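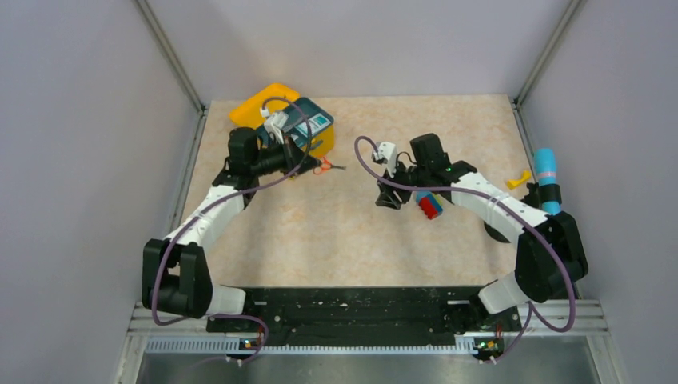
June, bench notebook, glaze room

Okay, starting a new page for the celadon problem, as the old page has coffee on it and I can't read my own cone numbers anymore.

Where we left off: the Girotum base glaze keeps pinholing on the stoneware and I've been blaming the kiln for weeks. Ayanda thinks I'm wrong about the kiln. She has thought so from the start, and she wrote it in the margin of my last entry in green pen, underlined. Fine! Let's find out.

Mixed a fresh batch this morning, 499 grams dry, same recipe as before but sieved twice through the fine mesh. I was aiming for 500 and ran out of whiting, so everything below is scaled off that. Left it to slake over lunch. It went kind of gloopy, more yogurt than cream, so I added water a splash at a time and (bad me) didn't write down how much. Next time weigh the jug first.

Dipped eight test tiles. Half of them are on the Plekix clay, the other half on the groggy brown stuff Duván brought back from the supplier's clearance pile. Three-second dip on all of them, except the last brown one, which slipped out of the tongs and got more like six. It's marked with an X on the back. I kept it in because I want to see what a fat coat does anyway.

Bisque note, and this is the bit I care about: two tiles from each clay were bisqued slow, the rest on the regular program. If Ayanda is right and it's gas coming out of the body late, the slow ones should come out cleaner. If I'm right they'll all look equally terrible and I get to be smug and also have no usable glaze.

Firing log. Candled overnight with the lid propped. Lid down at 7:40 in the morning, medium until lunch, then up to full. Top temperature on the controller was 1208, held 15 minutes, then off. I'd wanted a bit more than that but the bottom witness cone was already bending over nicely and I got nervous. The Prins kiln always runs hotter at the bottom than it says — put the tiles on the middle shelf from now on and stop arguing with it.

Opened it at 227 on the readout, which is too early, I know, I know. I cracked the lid, heard one ping, and shut it again. Went and cleaned buckets as penance.

Results, properly cooled this time:

Plekix, regular bisque: pinholes all over, worst along the rim. Same as every other batch.
Plekix, slow bisque: a couple near the foot, otherwise lovely. Really lovely, that watery green that pools in the stamped lines.
Brown, regular: pinholes plus one blister I could fit a lentil in.
Brown, slow: much better, color is more olive than green. Duván likes it. I think it looks like a pond, and he says that's why he likes it.
Brown, X tile (regular bisque, fat coat): ran off the bottom and stuck to the cookie. Chiseled it off, lost a corner of the cookie. Surface is a moonscape.

So, yes. Ayanda gets the point. It's the bisque, or mostly the bisque. I'm not totally letting the glaze off the hook with those holes still showing near the foot, and I'd like to try a longer hold at the top before I give in completely.

To do
Order whiting. A big bag, please, whoever does the Clarketti order.
Reprogram the bisque schedule, slower through the middle stretch, and tape the new one to the kiln lid so we all use it.
Repeat the Plekix tiles with a 30-minute hold.
New kiln wash on the middle shelf, it's flaking onto things.
Find the other tongs. The blue-handled ones don't close right and I'm going to drop a mug one day.

Ayanda, if you're reading this, you can have your green pen back, it was in my apron.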